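Clallport puts simulation ahead of hardware in equipment plan, and keeps the chequebook closed for now

CLALLPORT, Friday — Barta, the tiling and wet-area maintenance contractor, will not order a gripper-equipped robot this budget year. The company has set aside a small planning allowance for simulation work and will decide on hardware once it has numbers it can defend.

The decision follows a review of five supplier proposals for wall inspection and tile repair. Every one of them promised a payback inside two years. Two of them could say what the machine would cost to run after the warranty ended.

"We've been shown a lot of slides," said Bence Csizmadia, who looks after equipment purchasing at Barta. "I asked each supplier what happens when the grout is stained and the wall is older than the person quoting on it. Mostly I got another slide."

Barta maintains 3,026 square metres of tiled wall under its Kumbridge contract, much of it in older change rooms and corridors. Hand labour on those walls came to 367 hours last year. Csizmadia said that figure is the one every proposal has to beat, and it is lower than most of the suppliers assumed.

The simulation work, known in-house as Clistia, puts a two-fingered gripper in front of a rendered wall of white octagonal tiles with dark diamond insets. The marbling, the mottled diamonds and the reddish-brown staining along some of the joints are part of the model. Barta asked for an older-looking finish after early versions came back as clean as a showroom.
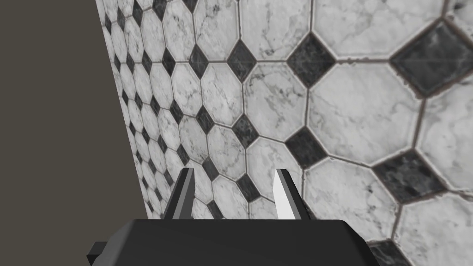

What the company will and won't spend

The allowance covers software licences, one part-time modeller and 72 hours of tradespeople's time to review the results. It doesn't cover a robot, a service agreement or a deposit to hold a place in anyone's production queue. One supplier offered a discount for signing by the end of May. Barta let it lapse.

The company is wary of its own simulation, too. A rendered wall has no loose tile behind a hand basin and no client who wants the room back by 7 am. Good results on screen will be treated as grounds for a paid site trial and won't be used to justify a purchase.

Any supplier wanting to take part in that trial will need to give Barta a full price for consumables, spare fingers, operator training and transport between sites — in writing, and before the demonstration.

Jobs on the Kumbridge contract are unaffected. Wall inspections and regrouting will carry on by hand under the current roster.

Media and supplier enquiries: Bence Csizmadia, Equipment Purchasing, Barta, Clallport.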